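The Rusier is a hand-held gripper kit sold in pairs by Alexiou, of Rustville, for recording manual tasks used in training robot arms. It was released in April 2023. Each unit is held in one hand, and the operator's own movements take the place of a remote-controlled arm. 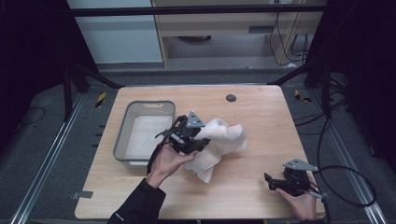

Rusier grippers in use with a white cloth and a grey basket.

The hire service includes 14 hours of operator training and over 30 set tasks, mostly laundry and sorting - folding is charged separately. Colour calibration is done at Prunlow before delivery.
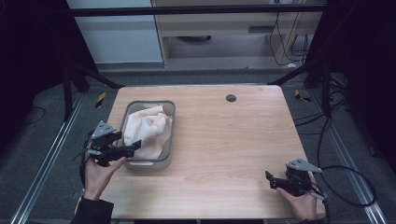
Ifigeniea Economou wrote that the kit was quick to learn but tiring on the wrists by the second hour, and that she would have paid more for a lighter model. A revised grip was listed in November.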